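The Pink Tray

The Plelley house went on the market in April, and by spring there was only the toy kitchen left to deal with. My sister had taken the good furniture. The piano went to a school in Bollent. I said I would do the play things, which had lived in the sleepout for as long as either of us could remember.

Mum had kept a shop out there. It was a proper shop, with hours. You came in by the flyscreen door and she stood behind the ironing board and asked what you were after. She sold us the same egg every day one summer. I owed her 50 cents by the end of it and she wrote it down in a Zatine order book, with carbon paper, and gave me the pink copy.

I put the black surface down first so I could see what I had. The bulb was weak and the back of the sleepout stayed dark, so I worked mostly by what was nearest to me. Bowls and containers went down, then the food. I didn't sort any of it. I only wanted it out of the cartons.

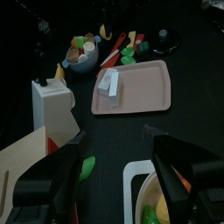 Plelley, 28 September 2020

Dear Jo-jo,

I am writing this at the ironing board, standing up. You asked what was worth keeping and I said I would send a list, but I've got as far as the pink tray and stopped.

Do you remember it was the counter? Whatever you were buying had to go on the tray or it wasn't sold. I've put two of the little white blocks on it, one leaning on the other. I think they were sugar. You always said soap. One of them has a grey pattern on top and the other is plain, so maybe we were both right and there was one of each.

The blue-grey bowl with the handles is full again. I did that without thinking, green piece on top, the way she had it. There's a yellow thing beside it that I'd call a banana, though you would argue.

I found the order book as well. Your account stands at $3 and mine is still open.

The agent wants the sleepout cleared before the next inspection. The man from Peng Removals will take the cartons for nothing if they're taped and by the gate. I told him there would be two. I have the tape here.

Tell me whether you want the tray. If you don't, I'll have it, and you can have the bowl, but the food stays with the bowl. I won't split it up.

I left the letter on the board and went in to put the kettle on. When I came back out I read it through once and crossed out the part about splitting things up. Then I wrote it in again underneath, a bit neater, and went to look for a stamp.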